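Minutes - Tridora software meeting, Wednesday

Present: Eilif Haugland (chair), Kjell Fagerlund, Owen, Marta, Priya, Jun (notes). Dial-in: Etgate office.
Apologies: Sam.
Start 9:35.

1. Minutes of last meeting

Accepted with one correction. Item 4 should read "planner timeout," where it said "controller timeout." Jun has changed the copy on the wiki.

2. Open actions

Marta: log viewer opens episodes recorded before the schema change. Done, merged Monday night.
Kjell: write up the gripper width convention. Not done, carried over.
Owen: remove the old config loader. Partly done. Two scripts in the tools folder still import it and he wants someone from Etgate to confirm they don't run them anymore. Etgate said they will check today.

3. Planner

Kjell went through the change to the approach planner. It used to sample grasp poses over the whole object and throw out the ones that collided. It now sorts candidates by clearance first and stops when it has enough good ones. On the nightly set of 900 episodes, 823 finished with a valid plan inside the time limit. The old planner is still in the tree behind a flag.

Priya asked what happened to the others. Kjell said most were tall items standing close to the edge of the table, where the second arm has no room to get out of the way. He has not looked at every one. A few could be a bug in how the retreat pose is picked - he found one where the retreat went through the table and the checker let it pass because the table had been loaded twice under different names.

Eilif asked that the duplicate name problem be fixed before anyone tunes anything else. Agreed.

Action: Kjell to make the scene loader reject duplicate names with an error.
Action: Priya to sort the failed plans by cause and post the list.

4. Controller

Owen reported that the joint limits in the simulator and in the controller now come from the same file. Before this they were kept by hand in two places and had drifted. No change in behavior expected on the test tasks, and none seen so far.

Gripper closing speed was discussed again. Marta would like it lower for light cardboard. Owen would rather leave the speed alone and use the contact signal to stop earlier. No decision. Both will be tried on the same seeds.

Action: Marta and Owen to run both versions and bring numbers.

5. Beltadum release

Beltadum 2 is still planned for October. What remains is the installer, the docs for the replay tool and the license headers. Etgate asked if the replay tool could be left out if the docs aren't ready. Eilif said no, since customers have asked for it by name. Jun offered to write the first draft if someone will sit with him for an hour. Priya will.

The tracker has 505 closed tickets against this release. Marta asked for the duplicates to be merged so the change list can be read by a normal person. Jun will do it along with the docs.

6. Perception in simulation

Priya showed where the grocery item set stands. The boxes have full printed textures on their visible sides, and shadows are on by default. The pose estimator is run on the rendered view and its output goes straight to the planner, with no ground truth used after reset. The pudding pie box was used for the discussion, standing on end between the open fingers.

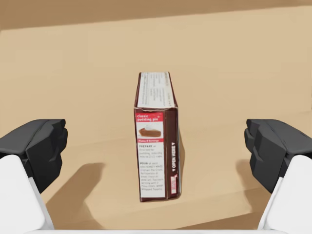 Kjell thought the estimator should be scored separately on upright and flat boxes, as one average hides too much. A small yaw error on a narrow upright box is enough to put a finger on the corner, he said, and the planner has no way to know the pose was off. Priya agreed and said the split is easy to add to the report.

Owen asked if the estimator gives any confidence value. It does, but the planner drops it. There was some back and forth on whether to pass it through now or wait until after the release. Eilif preferred to wait. Kjell wanted the field added to the message now, even if unused, so the log format does not have to change twice. Agreed to add the field only.

Action: Priya to split the report by box orientation.
Action: Kjell to add the confidence field to the pose message.

7. Any other business

The build machine runs out of disk when two nightly jobs overlap. Owen will move the second job to 4:00 a.m. and delete old renders.

Etgate confirmed before the close that they do not use the two scripts from item 2. Owen can remove the loader.

Next meeting same time next week, Kjell to chair. Closed 10:40.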